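Subject: Re: [stimbridge-reuse] Bin liners, and a wire basket question

Hi all,

Yes, yes, yes to pale green liners! I've become a real convert. With a see-through bin you can tell at a glance when it's filling up with bottles, and folding the edge of the bag well over the rim makes a huge difference to how it sits.

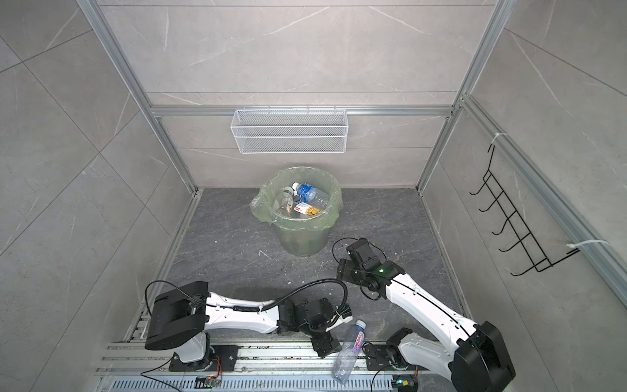
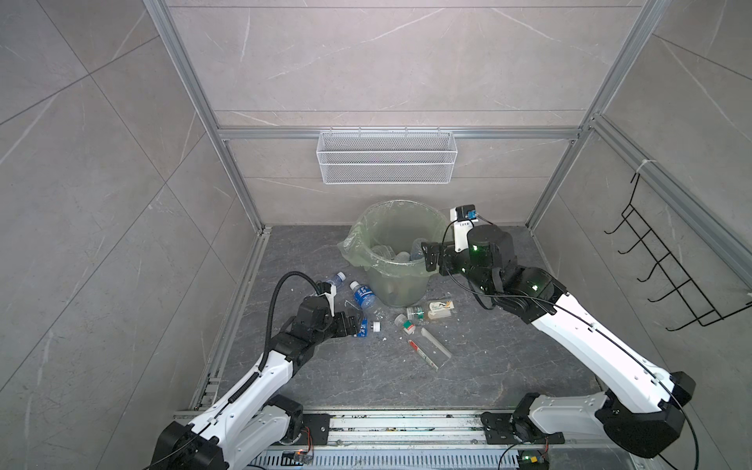

Green-lined bin with bottles in it, wire basket on the back wall, black hook rack on the right.

As for the basket, I'd hang it from a rail if you possibly can — it leaves the floor clear for sweeping, and you can keep spare liners up there. My roll came from Seidel, 28 bags, and I've used 17 so far without a single split. I'm so pleased with them!

One thing I'd love to hear about is cartons. Does the Jallow depot want them in with the bottles or kept apart?

> On the Stimbridge list someone wrote:
> We go through nearly 600 bottles a month at the hall and
> the old bin is hopeless. Does anyone line theirs? And is
> a wire basket any use on the wall, or does it just
> get in the way?

Cheers from the Jallow end of town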